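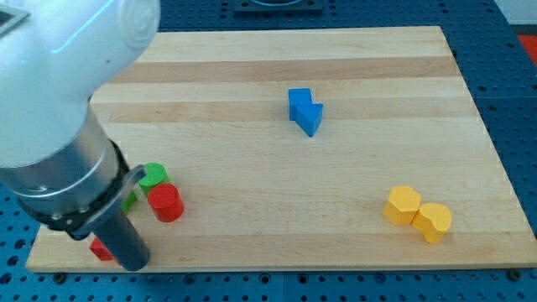 Skerard library hours cut again from end of month

Mar 10, 2021

Opening hours at Skerard library will drop from 40 a week to 36, the district council confirmed last night. Second cut in two years. Mornings take the hit — doors will open at ten instead of nine on four days, with Saturday left as it is.

The decision went through at the end of a long online meeting, after a good deal of back and forth over the bus timetable. The first bus from Lundow gets in at ten past nine, and several residents had written in to say they would be left standing about outside for the best part of an hour. Councillors were told the bus company has been asked about a later run. No answer yet.

Deepak Kaushik, who started the petition against the cut in January, said he was dissapointed but not surprised.

"They had almost 1,000 names in front of them and it got five minutes," he said. "People use that first hour. Parents after the school run, people filling in forms who haven't got a printer at home. It's the quiet bit of the day."

The petition was handed in last month. A reply from the council said staffing costs had gone up and that the early hour was the least used of the week. Mr Kaushik has asked to see the figures, and says he wants to know if they cover the period when the building was shut to browsers and only doing order and collect.

Order and collect carries on for now, same as before. Requests by phone or through the website, up to 12 books at a time, pick up from the side door on Isenow Road. Returns box is back in use after the lock was mended. Fines still suspended.

The talking book round to villages north of the river isn't affected. Nor is the local history room, although that stays closed until restrictions ease and will be by appointment when it does come back. Anyone waiting on parish maps should email, the phone line is for loans only.

One bit of better news. The Srivastava family, who ran the stationers on the High Street untill it closed, have given 100 children's books to the library. Picture books mostly, a few early readers, some in Hindi and English side by side. They should be on the catalogue by Easter.

The new hours will be looked at again in six months. Comments can be sent to the council in writing — letters to the main office, marked Library Hours — and a paper form is available from the side door during collection times. Mr Kaushik says the petition will stay open in the meantime.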